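2026-03-17

Up before six again, which is my own fault for having coffee after dinner. I lay there for a while listening to the pipes and then gave up and came down in my socks. The plan for today was the play corner and only the play corner, and I want it written down that I mostly stuck to it.

The kids' food has been bugging me since January. Every time I sit down in there I end up with a carrot under my leg. It started as one set from Reswood, the one my sister sent, and then there was the second set from Kallano that Mom found at the church sale, and somewhere along the way we got pieces I can't place at all. The two sets aren't even to the same scale. There's a pea pod bigger than the chicken. Nora doesn't care one bit and serves them on the same plate, and I've decided to stop caring too, although it took me an hour this morning to get there.

I dumped everything on the rug first (bad idea, loud, woke Ellis) and made piles. Fruit and vegetables in one pile, bread and cake in another, and then a pile for things that are food only if you're feeling generous. Ellis came down in his pajamas and announced he was the store manager. He's four, he has been the store manager for weeks now, and he's terrible at it – he sells you a tomato and then walks around the counter and takes it back. He was a help with the sorting for maybe ten minutes. After that he wanted to charge me for standing there.

Half the bread went straight into the giveaway bag. The cake slices I kept, because Nora uses them for every birthday including the cat's. I found the lid to the little teapot inside a boot. I found a real walnut, which I threw out, and a key I don't recognize, which I put in the dish by the door with the other keys I don't recognize.

The fruit and vegetables I wanted in something they could see into. The old way was a shoebox, and a shoebox with a lid means they tip the whole thing over to find one banana. So I went through the hall closet looking for a basket and came out with the teal one, with the orange rim, that we'd been using for nothing in particular. It has slots all along the sides, so the crumbs and the sand and whatever else they drag in can fall through and I can wipe under it. I was more pleased about that than a grown woman should be! 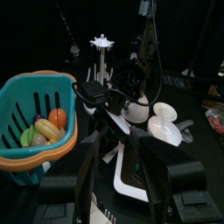
Then I got picky and started moving things around. I had the basket on the low shelf, and it looked nice there, but Nora can't reach over the rim at that height without pulling the whole thing down onto her own face. So down on the floor, next to the kitchen. Then away from the kitchen, since the oven door wouldn't open. By that point Ellis had filed a complaint with himself, as manager, and was reading it aloud.

Abdelilah El Khatib from next door came by around lunch to give back the drill. He stayed for a coffee and got down on the rug and bought an eggplant, full price, and asked for a receipt. Ellis had no idea what a receipt was so he handed over a sock. Abdelilah folded it up very seriously and put it in his shirt pocket, and then he went home with it, and I only thought of it when I was matching the laundry tonight. I'll ask for it back tomorrow. Or I won't, it had a hole in the heel.

He also told me his wife washes all their toy food in the sink with dish soap twice a year and lays it out on towels. I said of course, we do that too. We have never done that. So after he left I filled the sink, feeling guilty, and in went everything. The water was gray. I'm not going to say how gray. I had 2 towels on the counter and needed more, and the hollow pieces kept water inside and dribbled every time I turned them over. The banana was the worst for it. I shook that banana over the sink for so long that the dog came in to see what was happening.

Nora got home from my sister's at three and went directly to the corner with her coat on. I was so ready for her to say something. She looked in the basket, she looked at me, and she asked where the shoebox was. I told her it was in the recycling. Big tears. It turned out the shoebox had been the bus, also the bed for the small bear, and I'd had no clue. I went out to the bin in the drizzle and brought it back in, a bit soft on one corner, and the bear is asleep in it right now. So much for getting rid of a box.

The list for the rest of the week, before I forget:

Giveaway bag to the car. Into the actual car this time, and not the spot by the door where it lives for a month.

Jafri order – I need the felt pads for the play kitchen legs, it's scratching the floor every time they shove it. See if they do bigger packs.

Return the puzzle to the library. It said 500 pieces on the lid and I'd like to know who thought that was a good one to send home with a four-year-old. We got the sky edge done and then no one wanted to look at it anymore.

Call Gruro about the shelf bracket. They sent me the wrong side twice.

Dinner was eggs and toast. Ellis tried to pay for his. I sat in the play corner for a bit after they were both down, with my tea, just on the rug with my back on the wall, and didn't get poked by a single vegetable. My knees hurt from all the kneeling and there's still a puddle somewhere behind the dish drainer that I keep meaning to go wipe up.

Found one more grape in my cardigan pocket while I was writing this. It can go in the basket in the morning. No coffee after dinner tonight, I had the mint stuff instead, and I'm going up.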